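Selling Printed T-Shirts in a Small Online Shop: Project Report

5 min read

Jun 23, 2006

1. Purpose

The project set out to find whether a student group could design, print and sell T-shirts through a web shop without losing money. We named the shop Otska. It opened in January with two designs and no stock of its own. Shirts were ordered blank from a supplier called Gruruvby and printed by Galov, a print shop within walking distance of the campus.

The course asked for a working business and a written record of what it cost. Profit was not graded, but we had to show where every payment went.

2. Designs

We started with slogans and dropped them after the first survey. Most of the students who answered said they already owned a shirt with a slogan and did not wear it. They preferred small pictures, town names and band-style lettering. One of our final designs was a map of the bus routes drawn as a tangle of string. The other was the word "Navaratnam" in tall block letters. It is the name of the hall where the project group met, and it sold mainly to people who had lived there.

Both designs were kept to one ink color. A second color would have meant a second screen and a longer set-up at the printer, and our budget did not stretch to it.

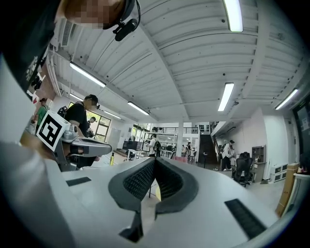

Galov wrote back that one ink was fine but the lines on the bus map were too thin, and that anything finer than a pencil line would fill in or break up after a few washes. We redrew the map with heavier lines and fewer streets. The second proof was accepted.

3. Ordering and printing

The smallest order Galov would take was 200 shirts, which could be split between the two designs. We split it evenly, and this was a mistake. The map sold steadily and the Navaratnam shirt stopped selling once the people from the hall had bought theirs.

Sizes were also a problem. We used the size chart from Gruruvby to decide how many of each to order, but the chart was for an older cut. The shirts that arrived were narrower in the shoulder. Several buyers asked to swap a medium for a large, and we ran out of large well before the other sizes. If we ordered again we would get one sample in every size and measure it flat on a table before printing anything.

Delivery from the supplier to the printer took longer than stated on the order form. Printing itself was quick. We folded and bagged the shirts ourselves in the project room, with a packing slip in each bag.

4. The web shop

The shop was a single page with a picture of each shirt, a size menu and a payment button. The first version asked buyers to create an account. Visitors were leaving at that step, so we removed it and sales went up the same week.

Most visits came from links posted on student message boards. Flyers brought in very few. We had put a separate web address on the flyers so that we could tell the two groups apart, and that was worth doing even though the result was disappointing.

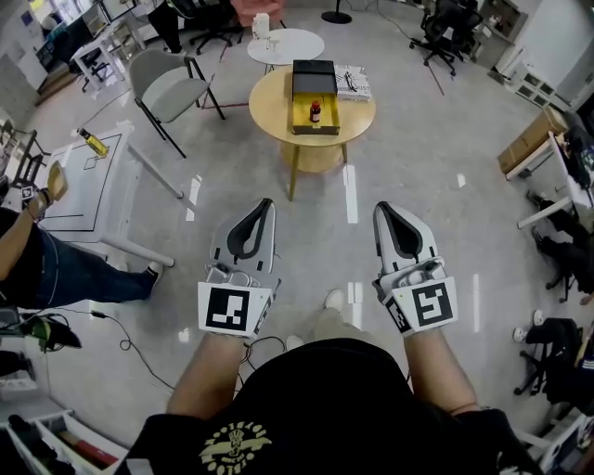 Postage was the part of the shop we handled worst. We set one flat rate for all orders and based it on the weight of one shirt in a thin mailer. Orders with more than one shirt went into the next weight band and we paid the difference. The rate was corrected in the sixth week, too late to make up what had been lost.

5. Results

We sold 116 shirts before the shop closed. Six were returned, all for size, and four of those were exchanged. The other two buyers got their money back. Income covered the printing and the blank shirts but not all of the postage, so the project ended with a small loss. The unsold shirts are mostly the hall design in small and medium.

6. What we would change

Print the two designs in different amounts, based on orders taken in advance. Taking orders first would also have told us the sizes. Weigh a packed order of each kind before setting the postage. Ask the printer to look at the artwork before it is finished, as the redraw cost us most of a week.

The artwork files and the order records are in the project folder. The remaining shirts are being offered at cost to next year's group.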